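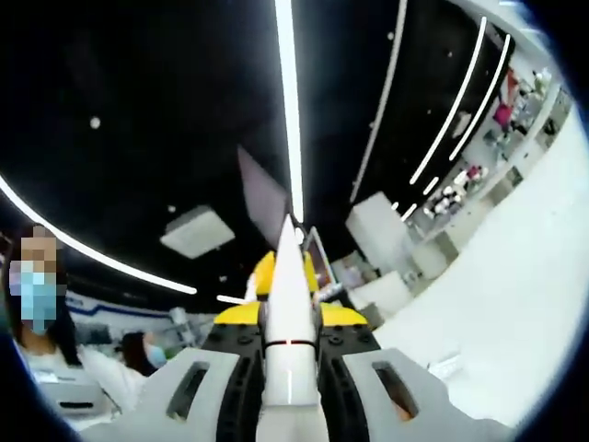
Hülya Başaran wrote back on the first draft that I was making heavy weather of this: a hand gripper has two fingers and a handle, you wipe the tips, you close it a couple of times, you get on with your day. Leave her comment in and read it out. It's what most people in the room will be thinking, and I thought it too until December.

Start with the claim from Wimix. Their sheet says the fingers hold their setting for 2000 closures without adjustment. Ask for a show of hands: who has ever counted closures on a hand tool? Pause. We did, with a clicker and later with a script, and the first pair in the Narnura cell needed its fingers set again at 580. I don't say the sheet is wrong. I say it doesn't mention what was being gripped, or how hard, and I've asked twice.

What we do at the start of a shift:

Close the fingers on nothing and look at the tips from the front. They should meet square.
Close them on the gauge block. Read the opening off the screen and write it in the book, even if it's the same as yesterday.
Wipe the tips with a dry cloth. No spray. Azra Nikolaidis thinks a damp cloth is fine and may say so from the floor; let her, we haven't tested it properly.
Look through the slots in the side plates for dirt.
Wipe the lens last.

That takes us longer than the leaflet says it will. Don't promise them five minutes.
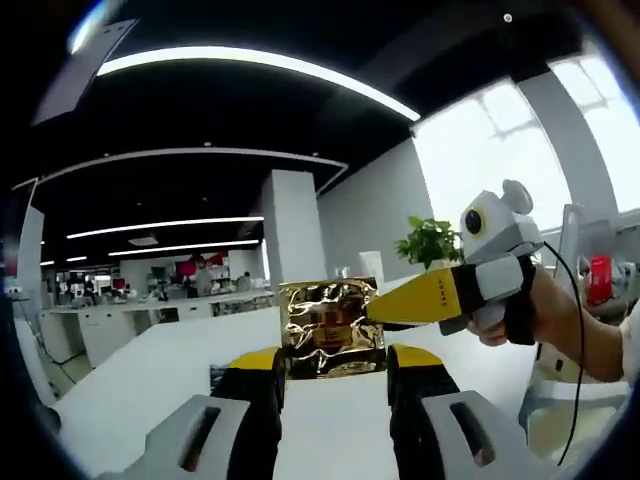 How often do the tips need changing?

When the gauge reading drifts on two mornings running, whatever the closure count says. Our longest-lasting pair did 2930 and the shortest didn't get near it.

Someone will ask for a fixed interval because it's easier to put in a plan. I don't have one I believe. Hondesent sell a service visit with a fixed interval, and when I asked where the number came from I was told it was standard. Say that plainly and move on, no eye-rolling.

Slide on faults. We logged 27 between December and the end of the trial. Most were called "gripper fault" in the book, and that label is useless. When we went back through them, more than half had no fault in the fingers at all. Wrong setting after a swap, a plug not pushed home, a smear on the lens. Change the form before you buy spares.
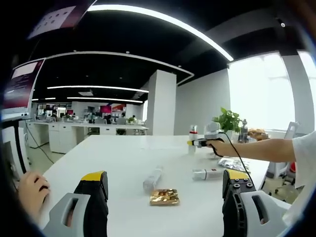
Cables next, and this is the part I'd keep if they cut my time. A plug that works when the tool is lying on the bench can drop out when the wrist turns, so test it in the hand, with the wrist turned both ways. Watch how people hold the thing as well. The hand on the left has its fingers curled round the cable along with the handle, and the tool across the table has its cable looping down towards the top. I would check the plug end on both before opening anything up. Same with the four black screw heads on the face of the right jaw: a paint line across each one costs next to nothing, and you can see at a glance whether it has turned. Hoxha offered us a thread-locking compound for the job. I'd want to see a screw come loose first.

If there's time, show the gauge book. The pages dated up to May 13, 2024 are in my handwriting, so apologise for those. Spare tips are in the tin by the laptop, pass them round and get them back.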